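Section 4: Your First Table-Clearing Job

Okay, if you've made it through the install in Section 3, you have a simulated arm, a simulated table and a blinking cursor, and you're probably itching to make the thing do some chores. Me too! I wrote most of this section with a mug of cold tea next to me and a sink full of dishes behind me, so believe me, I have a personal stake in whether machines can clear a table yet.

Short answer: sort of. Setiawan (that's the planner you just installed) can do a fair number of pick-and-put jobs if you're patient with it. It is a long way from tidying your kitchen while you're out. This section gets you through one full run and tells you where it tends to go sideways, so you don't spend an evening blaming your graphics card like I did.

Before you start

You need Setiawan running, the Plestell scene pack unpacked into your scenes folder, and 617 megabytes of free disk space for the logs. Yes, the logs are that big. You can turn them down later (see Section 7) but please leave them on for the first few runs. When something goes wrong you'll want them.

Close anything else that uses the graphics card. I know everybody says this. I had a video call open the first time and the arm moved like it was underwater.

Note: all of this is simulation. If you have a real arm hooked up through the Zerkbridge adapter, unplug the adapter now. The adapter sends whatever the planner sends, and the planner is about to do some silly things.

4.1 Loading the table

1. Start Setiawan and wait for the status line to say READY. The first launch is slow while it builds its caches, and the fan will get loud.

2. Open the scene menu and pick the mixed kitchen table. You'll get dishes, a few groceries, two crates, and a pile of small stuff that exists mainly to cause trouble.

3. Press Settle. This lets everything drop the last tiny bit onto the table and stop wobbling. If you skip it, the arm may plan for a mug that is still moving.

4. Check that the arm is in its home pose, folded up with the fingers pointing down and open. If it's stretched out somewhere, press Home and wait.

5. Save the scene under your own name. I use the word "clean" and then a letter. You're going to come back to this starting point a lot, and rebuilding it by hand is miserable. 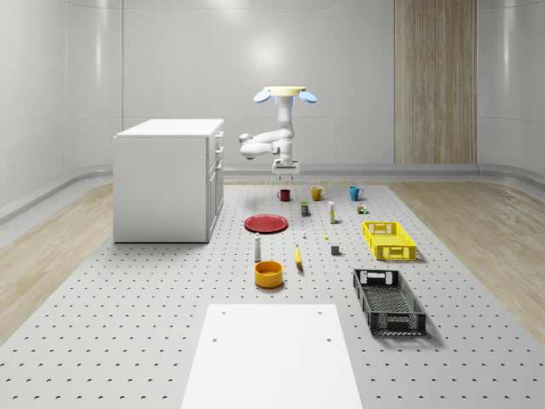 Now, people always want to start with the mugs, and I get it, mugs are what you want cleared off a table. Start with the banana anyway. It's a nice long shape, it has an obvious middle, and it doesn't have a handle to catch on anything. My friend Dewanti Lau, who tested this whole guide and sent me 21 comments on this section alone, went for a mug first and then wrote me a very long message about handles.

4.2 Your first pick

1. Click the banana so that it's highlighted. If you click and the table gets highlighted instead, zoom in and try again. The selection is fussy with low objects.

2. Choose Suggest Grasps. You'll see a bunch of little forks pop up around the object. Each one is a way the fingers could close on it.

3. Pick a fork that comes straight down and pinches across the narrow direction. Sideways ones look clever, but the fingers are short and the knuckles will scrape the table.

4. Press Preview before you press Run. The preview is a ghost of the arm doing the move, and it's free. Watch the elbow as well as the fingers! I wrecked a lot of early runs by staring at the gripper while the elbow swung somewhere dumb.

5. Press Run. The arm should go down, close, lift and stop.

6. If the object comes up with the fingers, great, go on to 4.3. If it squirts out, press Reload, choose a fork closer to the middle, and go again.

Caution: don't raise the grip force to fix a slip. I know it's tempting. In simulation, too much force makes things pop out like a wet bar of soap, and on a real arm you'd have banana everywhere. Leave it at the default until you've read Section 6.

4.3 Putting it in a crate

Picking up is the fun half. Putting down is where I lost most of December.

1. With the object still held, click the inside floor of the black crate. Click well away from the walls.

2. Set the drop height to Low. The default is Medium, and things bounce.

3. Press Preview again and look at how the arm gets over the crate wall. You want a clear lift, a move across, and then a straight drop. If the path cuts low across the wall, raise Travel Height one notch and preview again.

4. Press Run.

5. Wait for the arm to return home before you click anything. Clicks made while it's moving get saved up and carried out afterward, all at once, and it's kind of terrifying to watch.

Note: the crate walls are full of openings, and the planner has two ways of thinking about them. Simple treats each wall as a solid slab. Detailed treats every little gap as a real gap. Use Simple. Detailed is slower and gives the planner ideas about sticking its fingers through the holes.

4.4 Mugs, bowls and the dreaded plate

All right, mugs. You can grab one by the rim, with one finger inside and one outside, or by the body if it's narrow enough for the fingers to open around. Rim grasps have worked better for me. Check which way the handle points first, and pick a fork on a part of the rim where the handle isn't.

The bowl works the same way, one finger in and one finger out. It will tilt when it lifts. Let it tilt, and set your drop spot a little farther from the crate wall to leave it some room.

The plate, though. Oh boy. A flat plate on a flat table gives two short fingers almost nothing to hold. You and I would slide it to the edge of the table and hook a thumb under, without even thinking. Setiawan has a Slide to Edge routine that tries to do just that, and you're welcome to try it, but on my machine it fails more than it works. Melina Kalogeropoulos wrote the routine and she'll tell you the same thing, with a bit more swearing.

The tiny blocks are possible one at a time, slowly. If they're bunched together, use Nudge first to spread them out. Expect to reload a few times.

4.5 Letting it do the whole table

Once you've done a handful by hand, you can ask for the lot.

1. Reload your clean scene.

2. Open Batch, choose Clear Table, and set the crates as targets.

3. Set the step limit to 3,000. The default is 2,000 and it tends to quit with a few things still sitting out.

4. Uncheck the plate, unless you like watching suffering.

5. Press Run All and go make yourself a snack.

When you get back, open the summary and look at the Skipped list before anything else. Skipped means the planner couldn't find any way to do it. Dropped means it tried and lost hold of the thing. Those need different fixes, and they're covered in Section 5.

Caution: a batch run can't be undone halfway. Stop will freeze the arm wherever it is, holding whatever it's holding. Press Release, then Home, then Reload, in that order.

So can it do your chores?

I get asked this by everyone who sees it running on my laptop, including my mom. For known objects on a known table with all the time in the world, it does pretty well, and I still get a kick out of it every time something lands in the crate. For my own kitchen, with a sticky counter and a cereal box lying on its side and a cat, no. The Junaro add-on in Section 8 lets you scatter the objects randomly between runs, and it's a good way to see how fast a setup that looked perfect starts missing things.

Save your batch settings before you close the program. It doesn't ask.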